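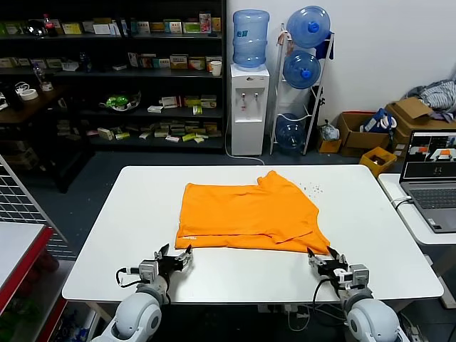 Donnerstag, 20. Februar 2020. Heute also Beschaffung, ich schiebe das seit zwei Wochen vor mir her und im März muss der Plan stehen. Es geht um die zweite Station fürs Falten, und die Frage ist, ob wir die wieder genauso aufbauen wie die erste oder ob wir endlich mal ordentlich Geld für das Drumherum ausgeben. Wenn man sich so ansieht, wie die beiden Arme vorm orangen T-Shirt stehen und wie die weißen und schwarzen Kabel unterm Tisch durcheinanderhängen, dann weiß ich schon, was ich als Erstes auf die Liste schreibe: Kabelkanal! Zwei Stück, und bitte die breiten. Kostet fast nichts und wir hätten das von Anfang an machen sollen.

Aber der Reihe nach. Das Budget für dieses Projekt (läuft intern weiter unter Flostmont, ich hab den Namen nicht ausgesucht) hat noch 3.791 Euro frei. Klingt erst mal gut, ist es aber nicht, weil da die Ersatzteile mit drin sind. Die Arme selbst gehen über den anderen Topf, die lass ich hier komplett draußen. Es geht nur um Greiferteile, Tisch, Licht, Kabel, Rechner.

Angebot von Clevum ist gestern gekommen. Die wollen für einen Satz Greiferfinger mit Halterung 400 Euro. Pro Satz! Dafür sind die Fingerspitzen wechselbar und man kriegt sie einzeln nach, das ist mir schon was wert. Nistley ist billiger, schreibt aber nichts zur Lieferzeit, und auf meine Mail kam bisher nur eine automatische Antwort. Ich ruf da morgen mal an. Wenn die bis Anfang März nicht liefern können, hat sich das sowieso erledigt und wir nehmen Clevum.

Was ich bei den Fingern eigentlich will: vorne dünn genug, um unter eine einzelne Stofflage zu kommen, und trotzdem steif. Bei Handtüchern ist das alles kein Problem, aber ein T-Shirt hat halt diesen Saum und die Ärmel, und sobald zwei Lagen aufeinanderliegen, wird es fummelig. Ich hätte gern zwei verschiedene Spitzen zum Vergleichen – eine glatte und eine mit Gummierung. Gummierung nutzt sich ab, ist klar, deshalb gleich mehrere davon bestellen.

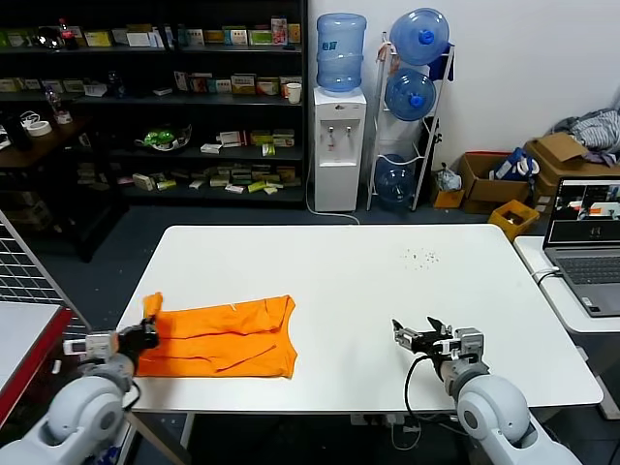 Linker Greifer am hochgehobenen Zipfel, rechter offen über dem Tisch.

Genau an der Stelle hängt für mich die Entscheidung. Wenn das Anheben von so einem Zipfel mit den neuen Spitzen sauberer geht, dann lohnt sich der Clevum-Preis, sonst nicht. Mein Vorschlag wäre, erst mal nur einen Satz zu kaufen und den links zu montieren. Dann haben wir einen direkten Vergleich alt gegen neu am selben Tisch und müssen nicht hinterher diskutieren, ob es am Stoff lag oder am Licht.

Apropos Licht. Da bin ich unschlüssig. Zwei Flächenleuchten wären schön, dann wären wir unabhängig davon, wer gerade welche Deckenlampe an hat. Dunmore hat welche mit Stativ im Katalog, die sehen solide aus, aber Stative sind halt genau das, wogegen man ständig läuft. Lieber an die Decke? Dann brauchen wir die Hausverwaltung und das zieht sich. Ich schreib sie erst mal mit Fragezeichen drauf.

Tisch: gleiche Größe, gleiches Weiß. Ich weiß, es gab die Idee mit dem höhenverstellbaren Tisch, und ich fand die auch gut, aber der billigste brauchbare frisst uns ein Viertel vom Rest weg, und hinterher stellt ihn jemand zwei Zentimeter höher und wir suchen einen halben Tag, warum die Greifer ins Leere fahren. Nein danke. Fester Tisch, Füße auf dem Boden markieren, fertig.

Rechner: für die zweite Station möchte ich diesmal keinen Laptop. Der auf dem Nebentisch tut es schon, aber für Dauerbetrieb wär mir ein kleiner Desktop lieber, mit Monitor an einem Arm. Hab dafür 1.000 Euro eingeplant, Monitor inklusive. Falls jemand noch einen Monitor übrig hat, bitte melden, dann geht das Geld in Ersatzfinger.

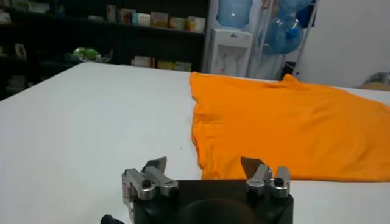
Ersatzteile sind überhaupt der Posten, den ich letztes Mal viel zu klein angesetzt hatte. Damals hab ich gedacht, Schrauben und Halter halten ewig, und dann war im Herbst dauernd irgendwas locker und die passenden Schrauben waren natürlich nicht da. Die silbernen Halter an den beiden Fingern haben vorne jeweils eine kleine schwarze Schraube, und genau davon will ich diesmal eine ganze Schachtel im Schrank haben, dazu das passende Werkzeug fest an der Station. Außerdem fände ich einen kompletten Greifer auf Vorrat nicht übertrieben, aber das muss ich erst mal verkaufen. Vielleicht klappt es, wenn ich die Stillstandstage vom letzten Jahr danebenschreibe.

Dann noch Kleinkram, bevor ich es vergesse:
T-Shirts. Wir brauchen mehr als die orangen. Mindestens noch was Dunkles und was Gestreiftes, am besten auch verschiedene Größen. Kann man im Supermarkt holen, Quittung aufheben!
Handfeger für den Tisch. Auf der Platte liegen schon wieder dunkle Krümel neben dem Shirt, das nervt mich.
Klettbänder, die guten.
Steckdosenleiste mit Schalter.
Ein Regal nur für uns. Das schwarze an der Wand ist mit den ganzen Schachteln voll, da kriege ich keinen Greifer mehr unter. (Oder wir räumen es um, das wäre umsonst.)

Reihenfolge, wie ich bestellen würde: zuerst ein Satz Finger von Clevum, falls Nistley morgen nichts Vernünftiges sagt. Dann Schrauben und Kabelzeug, das geht ohne Freigabe. Tisch und Rechner erst, wenn der Vergleich links gegen rechts gelaufen ist. Licht ganz am Schluss, falls noch was übrig ist.

Offen ist noch, wo die zweite Station überhaupt hinkommt. Ich wär ja für die Wand mit dem Wasserspender, aber dann müssen der Spender, der Ständer mit den blauen Flaschen und die Kartons daneben woandershin, und Wasser direkt neben der Elektronik find ich sowieso nicht so toll. Morgen mal ausmessen. Zollstock mitbringen, der aus der Schublade ist weg.

Werkstattbuch Flostmont · Fragen und Ergänzungen bitte direkt unter den Eintrag · © 2020 · Nach oben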